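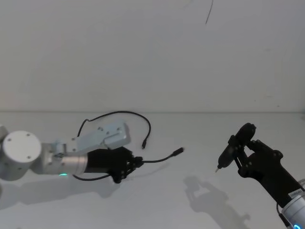
What is changing in the way Tiltow talks about people who move to the city?
From June, Tiltow's public offices will use a shared guide to words and pictures about migration, written together with people who have moved there themselves.

10/5/21

TILTOW: Plestanum, the centre for newcomer enterprise, and the design studio Sorko today publish a guide for public bodies, schools and local newspapers on writing about migration. The guide is called Arriving in Print and may be downloaded without charge from the Plestanum website.

The work began with a review of 300 leaflets, web pages and news items issued in the Tiltow area. In 80 of them, a person who had moved to the city was quoted directly. In the remainder, newcomers were spoken about by officials, charities or reporters. Very few items mentioned a trade, a business or a qualification.

Plestanum then invited residents born abroad to a series of evening workshops at the Habte Building. A total of 96 residents took part, among them bakers, nurses, tailors, accountants and several people still waiting for permission to work. Participants marked up printed pages by hand, and many of their notes are reproduced in the guide as they were written.

The guide runs to 20 short sections. It asks editors to name a person's occupation where it bears on the story, to seek consent in a language the person reads well, and to avoid comparing the movement of people to floods, waves or tides. A separate section deals with captions, which participants found to be the most common place for errors in names and countries of origin. There is also a list of questions to be put to any supplier of stock pictures before a licence is bought.

"Our members run shops, hire staff and pay rates in this city," a spokesperson for Plestanum said. "They asked that the material published about them should reflect that, and we are grateful to Sorko for the care it has taken with their comments."

Sorko designed the guide and will hold training sessions for council staff at the Habte Building throughout June. Places are free, but must be booked in advance. Sessions for schools and for community newspapers will be announced separately.

Printed copies are available in large type on request. Organisations outside Tiltow may adapt the text for their own use, provided that the workshop participants are credited as a group.

Notes to editors

Plestanum offers advice, desk space and small loans to newcomers who are starting a business in Tiltow.
Sorko is a design studio working with public and charitable bodies.
Requests for interviews and review copies should be sent to the Plestanum press office.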